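Indigo vat notebook
January 5, 2021

Back at the vat after the break and it smells terrible, in the good way! I was half expecting to have to dump the whole thing. Nothing got fed while we were away and the room gets cold overnight when the heat is turned down, so I figured I'd lift the lid on a bucket of dead blue water. There was a bit of a bronze skin on top, the liquid underneath was a murky green, and the flower had gone flat and gray. So, sleepy but alive. I've brought back worse.

For anyone picking this page up cold: this is the fructose vat we started in August, the one with the lime and the Otitz indigo powder, and the whole point of it is to find out whether we can get a decent dark blue on cotton without going over to hydro. I still think we can. I thought so in August too, and the swatches from back then are mostly the color of a nice shirt somebody has owned for years, so take that how you like.

What I did first was warm it. Bucket inside the bigger tub, hot tap water in the tub, lid on, towel around the lot, and then I left it alone, which I'm bad at. I stirred once at the start (slowly, along the edge, to lift the sludge without whipping air in) and then went and did the scouring.
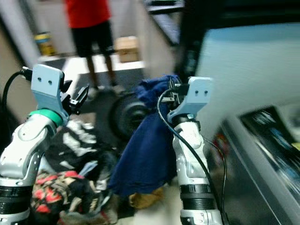 Scouring is where I think we've been sloppy, by the way. The Daza cotton comes labeled ready to dye and we've been taking the label at its word. Well, I simmered a batch of it with 64 grams of soda ash and a squirt of the plain soap, and the water went the color of strong tea. All that gunk has been sitting between our cloth and our dye since August. No wonder the blue looked like it was resting on the surface! I'd bet most of the rubbing-off problem comes straight from this, and I want the old swatches marked UNSCOURED in the book so we stop comparing them with anything new.

The Bastska linen was a lot cleaner, for what it's worth. A bit yellow in the water, and the cloth came out softer than it went in. I like that linen more every time I use it and I like the price less every time I reorder it.

Then back to the vat. It had warmed up nicely and the green was a bit clearer in the ladle, but the strip test still came out a dull blue-gray and took ages to turn, so it wanted feeding. I gave it 17 grams of fructose dissolved in hot water and a pinch of lime, stirred, lid back on. I know the recipe card says to do the lime by pH and I did check, but the strips we have are so old that every reading comes out a kind of apologetic olive. Please can we buy new strips. I'm underlining this.
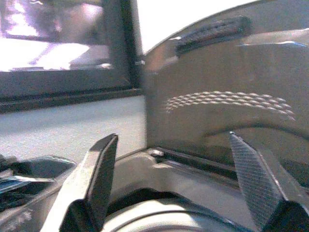 After lunch it was a different bucket. Coppery skin, proper blue veins running through it, and amber-green below when I pushed the flower aside with the spoon. I skimmed it and wetted out the cloth for the first dips. Ten out of ten for the wetting out this time, I left everything soaking long enough that there were no dry patches hiding in the folds, and you could tell as soon as it went under.

Dips went like this. Each one was 10 minutes, cloth moving gently the whole time, hands below the surface, squeeze it as it comes out so it doesn't drip back in. Then air until the green is completely gone, and don't cheat on that part (I have cheated on that part). Everything got 2 dips today and no more. I wanted to go on so badly, but the whole reason the August notes are useless is that I kept going until I liked the color and then couldn't remember what I'd done.

The linen took it best. Deep, even, a tiny bit red when you tilt it. The scoured Daza cotton is a shade lighter but it's so much more even than the old stuff that I laid them side by side on the counter and laughed. There's one streaky corner where I'd let the cloth balloon up out of the liquid, my own fault, and I've left that piece in the set with a note pinned on.

Rinsing next, and the rule for the page: plain cold water first, then the vinegar rinse, then plain again, then soap, and let things sit a day before anyone washes them for real. I've been guilty of skipping the middle rinse. The cloth feels chalky if you do, and that chalk is lime, and it holds on to loose pigment and then gives it all to your hands.

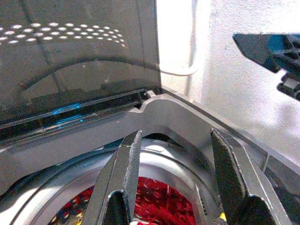

Delphine Radke

Evening notes, same bucket. The vat had cooled by the time I got back to it and the liquid had gone a bit bluish, so it's tired, and I don't plan to dip again until it has had a proper rest. Fed it a little more fructose, no extra lime, stirred, lid on, towel back around. The towel is now a dye project of its own.

I did the rub test on the dry pieces with a scrap of white cotton wrapped round my finger. Old unscoured swatch: blue all over the scrap. New scoured one: a faint smudge. The linen left hardly anything. I'm trying not to get carried away over one afternoon, but come on, that's a big change for a bit of soda ash and patience.

Things I'd still like to know. Does a longer scour help any further, or have we already got out what there is to get? Is the hard water in Pumton doing something to the lime? And should we be dipping shorter and more often? I've read it argued both ways and everyone sounds very sure of themselves. 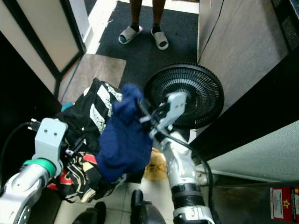
A pencil note underneath, in handwriting I can't place, says the short dips are the way to go, that longer ones in a weak vat just sit there pulling color back off, and that whoever is running this should try several quick ones with long airings before blaming the water. Fair enough! I'd wondered about that with the streaky piece. I've added it to the plan and drawn an arrow.

So for next time: new pH strips, same scour, one set of linen and one of cotton done with long dips and a matching set done with short ones, everything labeled with a laundry pen before it gets wet. Keep the lid on in between. And if you use the good ladle, rinse it and hang it up. It was stuck to the counter this morning.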